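## 4. Setting Up Gas Contract Nominations

This section covers the first-time setup of daily nominations in the Flornstead desk client, version 4 and later. It assumes that the client has been installed (Section 2) and that at least one supply contract has been loaded into the contract register (Section 3). Users who only read reports do not need to complete this section.

A nomination is the quantity of gas a shipper tells the pipeline operator it will put in or take out on a given gas day. The client builds nominations from three inputs: the contract terms, the demand forecast and the storage position. An error in any one of them carries through to the number sent, so the steps below should be done in order.

### 4.1 Before you start

Have the following at hand:

- The shipper code issued by the pipeline operator
- The signed contract, including the schedule of delivery points
- The meter list for each delivery point
- The storage agreement, if you hold storage
- A user account with the Scheduler role

**Note:** The Scheduler role can't be assigned by the person who will hold it. If your office has a single licensed user, contact the Flornstead service desk and ask for a split login.

### 4.2 Set the gas day and units

1. Open **Settings > Market > Calendar**.
2. Choose the market area. The default is Prestden Hub.
3. Check the gas day start. For Prestden Hub it is 6:00 a.m. local time. Don't change it to match your office hours.
4. Open the **Units** tab and choose the energy unit used in the contract.
5. If the contract is written in volume, select **Convert by heating value** and enter the value shown on the operator's latest notice.
6. Click **Apply**.

The client will recalculate any draft nominations already in the register. This may take several minutes on a large register. Leave the window open until the status bar reads *Idle*.

**Caution:** Changing the unit after nominations have been sent does not change the sent records. They stay in the old unit and will not match the new ones in the monthly balance. Close out the current month first.

**Note:** On the two days a year when clocks change, the gas day runs 23 or 25 hours. The client handles this for hourly profiles. It does not handle it for flat profiles imported from a spreadsheet, which must be corrected by hand.

### 4.3 Enter delivery points

1. Open **Register > Points** and click **New**.
2. Type the point code exactly as it appears in the contract schedule. Codes are case sensitive.
3. Select the direction: *Entry*, *Exit* or *Both*.
4. Enter the daily contract quantity. In the screens used for this section, the sample point has a quantity of 2346 units per day.
5. Enter the minimum hourly rate and the maximum hourly rate. For the sample point these are 40 and 136.
6. Attach the meters from the meter list. A point with no meters can be saved but can't be nominated.
7. Click **Save and check**.

The check compares the daily quantity with the hourly limits. If the daily quantity can't be reached inside the limits, the client shows message P-07. This most often means that the hourly maximum was typed in a different unit from the daily quantity.

Repeat for each point. Where the same point appears in two contracts, enter it once and link both contracts to it under **Linked terms**. Entering it twice makes the client count the capacity twice.

### 4.4 Set take-or-pay terms

Many long-term contracts require the buyer to pay for a stated share of the yearly quantity even when the gas isn't taken. The client tracks this share and warns the scheduler when the running total falls behind.

1. Open the contract and select **Terms > Annual**.
2. Enter the first month of the contract year. This is often not January. Storage-linked contracts commonly begin in April or October.
3. Enter the take-or-pay share as a percentage. The sample contract uses 92.
4. If the contract allows make-up gas, tick **Make-up allowed** and enter the number of years it may be carried.
5. If the contract allows the share to be reduced for planned outages, tick **Outage relief** and enter the notice period in days.
6. Click **Apply**.

**Note:** The warning is based on a straight-line pace through the year. A buyer whose use is mostly in winter will get warnings all summer. To avoid this, load a monthly shape under **Terms > Profile** before turning warnings on.

**Caution:** Outage relief is applied only to outages entered in the client before the notice deadline. An outage entered late is recorded but gives no relief -- the client won't ask whether the supplier agreed to it by letter. Use a manual adjustment in that case and attach the letter.

### 4.5 Connect the demand forecast

The client accepts forecasts from the Demchenko load model or from a plain file. If you use both, the model takes priority and the file is kept as backup.

To connect the model:

1. Open **Inputs > Forecast > Add source**.
2. Select **Demchenko load model**.
3. Paste the access key and click **Test**.
4. When the test passes, map each forecast zone to one or more exit points.
5. Set the refresh time. Choose a time at least one hour before the nomination deadline.

To use a file:

1. Export the blank template from **Inputs > Forecast > Template**.
2. Fill in one row per hour per zone. Don't leave rows blank; enter zero where no load is expected.
3. Save the file to the watched folder.
4. Open **Inputs > Forecast > Log** and confirm that the file was read.

A zone that isn't mapped is left out of the nomination without a warning. Review the map each time a customer is added or moved.

### 4.6 Add storage

Skip this part if you don't hold storage.

1. Open **Register > Storage** and click **New**.
2. Select the facility. Vilmont is listed under both the northern and the southern system. Choose the one named in your agreement.
3. Enter the working volume, the injection rate and the withdrawal rate.
4. Enter the opening balance from the operator's last statement.
5. Choose the rule for covering shortfalls: *Storage first*, *Hub first* or *Ask*.

*Ask* is recommended for the first month. It stops the nomination and shows the shortfall so that the scheduler can decide. Once the daily figures look steady, one of the other two rules can be used.

Withdrawal rates usually fall as the store empties. If the agreement includes a rate table, enter it under **Rate steps**. With no table, the client assumes the full rate down to an empty store, and late-winter nominations may be rejected by the operator.

### 4.7 Send a test nomination

1. Open **Nominate > New** and tick **Test only**.
2. Select the next gas day.
3. Click **Build**. The draft opens with entry points on the left and exit points on the right.
4. Confirm that total entry plus withdrawal equals total exit plus injection. The difference is shown at the foot of the table and must be zero.
5. Click **Send**.
6. Wait for the reply. A test reply normally arrives in a few minutes.

| Reply | Meaning | Action |
|---|---|---|
| Accepted | Format and quantities are valid | Go to Section 5 |
| Accepted with change | The operator reduced one or more points | Open the reply and compare |
| Rejected -- format | A code or unit isn't recognized | Repeat 4.2 and 4.3 |
| Rejected -- balance | Entry and exit don't match | Repeat 4.5 and 4.6 |
| No reply | The message wasn't delivered | Check the connection key |

**Caution:** Clear **Test only** before the first live day. A test nomination holds no capacity, and the operator will treat the shipper as having nominated zero.
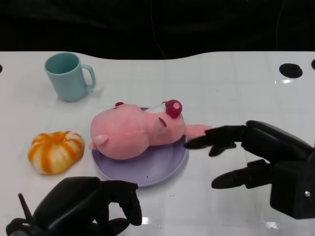
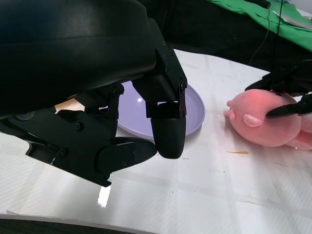
**Can a nomination be changed after it has been accepted?**

A change can be sent at any time up to the last renomination deadline for that gas day. Open the accepted nomination, click **Revise**, edit the remaining hours and send it again. Hours that have already passed are locked. The revised daily total is checked against the same contract limits as the first one, and the latest accepted version is the one used for the monthly balance.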